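Squeaky floorboards right where I sit to work

Posted by Hala Ouazzani
Tuesday, October 26, 2021

Hello, all! We moved into an older house in August, and I love nearly everything about it, but the wood floor in the little back bedroom squeaks every time I shift my weight at the desk. My daughter can hear me down the hall — she says it sounds like a duck. There's no getting underneath, as the downstairs ceiling is finished. Is there a fix that doesn't mean pulling up boards?

Heloísa Lopes

Oh, I know that duck well! Try powdered graphite or plain talc first. Sprinkle it along the seams, work it in with a soft brush, lay a towel over the top and walk back and forth for 5 minutes or so, then wipe up what's left.
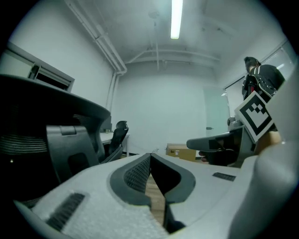 If the noise comes back in a week or two, the board is probably rubbing on a nail, and you'll want one of those kits with the snap-off screws that go in from above. I paid 40 dollars for mine and used 3 screws in the whole room — the holes filled nicely with a bit of colored wax.

Kaushik

talc worked for me, lasted one winter. check your humidity too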